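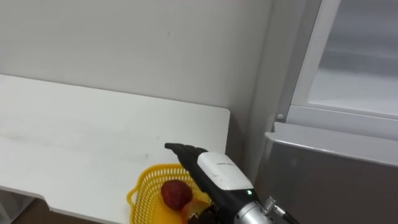 Strawberry and other fruit in a yellow plastic basket with perforated walls.

Perforated baskets to replace solid bowls in Skarnudton training kitchens

The Skarnudton training kitchens will stop using solid-sided bowls for whole fruit and change to perforated plastic baskets from June. The decision follows a storage comparison carried out over 26 days in the ground-floor kitchen, the results of which were circulated to tutors last month.

The baskets are supplied by Flarkora, which has made storage goods for small catering kitchens for a number of years. The model chosen has mesh-pattern walls, a curved rim and a loop handle, and is moulded in a single piece. Yellow was chosen for fruit. Green is already used in the building for unwashed salad and white for bread, and the kitchens did not want a third use for either colour.

The comparison covered strawberries, peaches, plums and pears. Each batch was divided between a solid bowl and a perforated basket, and both were kept at room temperature on the same worktop, away from the window. Batches were replaced when more than half the fruit in either container had been rejected. A total of 682 pieces of fruit were checked, each one once in the morning and once after the last class. Checkers recorded soft spots, splits, mould and any liquid in the base of the container.

Strawberries showed the largest difference. Fruit kept in the bowls was usually rejected a day earlier than fruit in the baskets, and the first mould was nearly always found at the lowest point of the bowl, where juice had collected. In the baskets, juice drained through the wall and base openings on to the tray below. Peaches gave a smaller difference. Plums and pears gave none that the kitchens considered worth reporting.

The report lists two faults with the baskets. Ripe peaches left against the wall for more than a day picked up a faint print of the mesh, which did not break the skin but made the fruit unsuitable for display work. Small stalks and leaves also became lodged in the openings and had to be removed with a brush. A narrow bottle brush has been added to each sink station.

The depth of fill proved to be as important as the type of container. When baskets were filled to the rim, the bottom layer of strawberries was crushed and the advantage over the bowls was lost. The new instruction sheet sets a limit of 500 grams for strawberries and other berries. Mixed fruit is allowed in one basket for classes lasting less than a morning, provided that heavier items are put in first and to one side, so that nothing rests on the soft fruit. For overnight storage, each kind is to be kept separately.

Fruit is to be put into the baskets dry. Washing in the basket under a running tap is permitted only immediately before use. The kitchens had expected that the open walls would allow washed fruit to dry where it stood, but strawberries rinsed and left in the basket did no better than those in the bowls, and the point has been written into the sheet in bold type.

Worktop practice has been revised at the same time. White surfaces in the building mark easily, and berry juice left under a draining basket was found to leave a stain that needed a second clean. A basket must therefore stand on a shallow tray whenever it is left unattended. During sorting, it may be placed without a tray next to the work surface or on a stool, with the handle turned towards the person working. The front edge of the worktop is to be kept clear in both cases.

Cleaning is by hand in warm water with ordinary washing-up liquid. Flarkora rates the baskets for machine washing on the upper rack, but the kitchens found that in their own machine the loop handles caught on the spray arm, and the machines will not be used for them. Baskets are to be dried upside down. Any basket with a cracked rim or a split between openings is to be withdrawn and not repaired.

An initial order of 20 baskets has been placed through the wholesaler Garrido, with matching trays. Delivery is expected in two lots. The first will go to the ground-floor kitchen and the pastry room, and the second to the upstairs teaching kitchen when its worktops have been resealed. The old bowls will be kept for mixing and for weighing out, and the larger ones are being moved to the pastry room shelves.

A lidded basket made by Zurkeck was also tried for part of the comparison. It performed well with plums but trapped moisture when used for strawberries, and the lid took up space in the drying rack. It was not tested with peaches. The kitchens have kept two for carrying fruit between floors.

Tutors have been asked to go through the instruction sheet with each group at the first session after the change. Rejection records will continue on a shortened form, with one check a day, so that summer fruit can be compared with the spring batches. Cherries and apricots will be added to the list when they come into season. Grapes have been left out for the time being, as the kitchens buy them in ventilated bags and use them on the day of delivery.

Copies of the instruction sheet are available from the stores counter between 9 am and 4 pm. The full record tables can be read there on request but are not for loan.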